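The Tote Always Wins

By Ekua Atinga

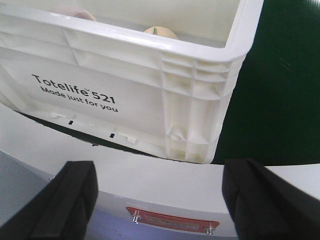

My aunt Cremilda Brandão owns 23 storage totes and will tell you she owns eight. The other 15 are, in her view, on loan to the garage. I spent part of July helping her get the house on Langate Road ready for a move to somewhere smaller, and I came away with a sore back and a grudging respect for white plastic. The one that lived on her kitchen counter was a Totelife 521, which has "Made just for you" printed on its side. I have thought about this slogan more than its author did. Who was I, that ribs and a thick round rim had been molded just for me? By then the tote had a couple of rounded beige things in the bottom, one of them with a thin pin or stem sticking up out of the top, and it had been in that condition long enough to count as furnished.

People who sell organizing advice like to start with a clear floor and three piles. Cremilda starts with a tote. She puts it down in the middle of whatever room is bothering her and waits. Within a day it has a scarf in it, then a stapler, then the instructions for a bread machine she gave away when I was in school. The room looks better. The tote gets a lid and goes to the garage, where the shelves are already bowing in a way I have been asked not to mention.

"It's a system," she told me.

I asked what kind.

"A finished one."

For a second opinion I called Areti Andreadis, who packs up households for a living at a small firm named Bavevley. She has no patience for the three piles either. Her rule is that a tote should hold one kind of thing, and that you should be able to say the kind out loud without using the word "and." Candles passes. Candles and batteries does not. Candles and batteries and the good scissors is, she said, how people end up buying scissors again in the new place.

She also has views on weight. Books go in small boxes, always, and the big totes are for pillows, coats and anything else that looks worse than it feels. I passed this along to Cremilda, who had just filled a large one with cookbooks and was standing back from it with her hands on her hips. We moved it nine feet by pushing. It is still there as I write, and has a lamp on it.

Then there is the matter of labels. My cousin's husband, Alcides Assunção, is a label man. He came over with a roll of masking tape and a marker and wrote on the end of every tote in capitals, and for one evening the garage looked like a place where decisions were made. KITCHEN, SMALL. KITCHEN, OTHER. CEMA, which turned out to be the name of a craft store that closed years ago, and covered yarn, felt, a glue gun and a Christmas wreath with no front. By the end he was tired and three of them just said THINGS.

I priced new totes while we were at it, a mistake. There is now a kind with wheels. There is a kind that folds flat, for people who need somewhere to store their storage. Cremilda read the page over my shoulder and asked if the wheeled ones came in white.

The new place has one closet and a shelf above the washer. We have gotten her down to 14 totes, and the kitchen one is coming in the front seat of my car with its contents undisturbed, on her instructions. She says she knows exactly what's in it.

Contact the magazine | © Guerra Home Monthly. All rights reserved. | Back to top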